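Automation at the Ultanside works

The Ultanside works is a returns and repacking site operated by Prodent, a household goods distributor. It is known mainly for the gradual introduction of robot arms into its sorting and folding work, a program run under the name Tisteo. The site employs 488 people, most of them on the repacking floor, and handles goods sent back by stores for inspection, refolding, and resale.

Background

Before the program, all returned goods were opened, checked, and folded by hand at long benches. The work was steady but hard on the wrists and shoulders, and staff rotated between benches every 2 hours. Turnover was highest among new hires in their first winter. Prodent had tried a fixed folding machine at an earlier date, but it accepted only goods laid flat in one direction, and workers spent much of the shift preparing items for it. The machine was removed after one season and its floor space returned to the benches.

The Tisteo program

Tisteo began in February with a single work cell in a former storage room. The arms were supplied and fitted by Collado, an engineering firm that also trained the first group of operators. Unlike the earlier machine, the arms were meant to deal with soft and uneven items lying in no particular position, a task that is simple for a person and difficult for automatic equipment. Limp material changes shape each time it is touched, so a grip that serves for one item may be of no use for the next.

Work in the cell is done on a square green surface within reach of the arm. Operators follow each attempt, note where the grip was taken, and mark the ones that need a second look. Most of the early months were spent on this kind of slow, repeated handling, and very little of it counted toward the daily output of the site.
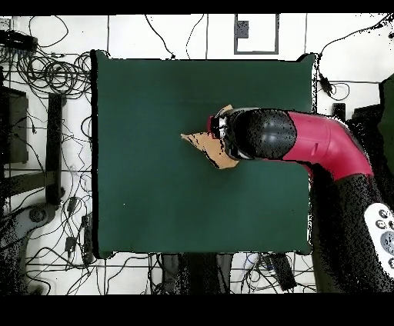
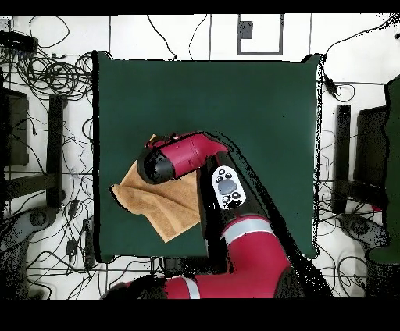
A red and black arm with its gripper at a piece of tan material on the green work surface.

Collado, in a comment added to the site's published account of the program, wrote that the pace of the cell had been misunderstood from the start. Visitors compared it with an experienced folder at a bench, the firm said, when the fairer comparison was with a trainee in the first week. It added that operators who had come from the benches were quicker than its own engineers to see why a grip had failed, and asked that their notes be kept in full.

Effects on staff

No bench positions were cut during the first year, under an agreement between Prodent and the staff council. The agreement moved 20 workers into new posts as cell operators, with a higher pay grade and a training period on full wages. Applications were open to all bench staff, and nearly 96 were received.

The change was not welcomed by everyone. Some long-serving workers objected that the operator posts involved less movement and less talk than the benches, where four people usually worked side by side. Others said that watching a machine was more tiring than folding - a complaint that led to shorter turns in the cell and a second chair at each station. The council also asked that records from the cell not be used to judge individual workers, and this was written into the agreement.

Bench work itself changed in smaller ways. Supervisors began to sort incoming goods by material, a practice first adopted for the cell, and bench staff kept it because it cut down on walking. The rotation schedule was left as it was.

Later development

A revised agreement took effect on Dec 2, 2021. It allows a second cell in the same room and requires the council's consent before any arm is placed on the main repacking floor. Heavy bedding and anything with glass parts remain hand work under its terms.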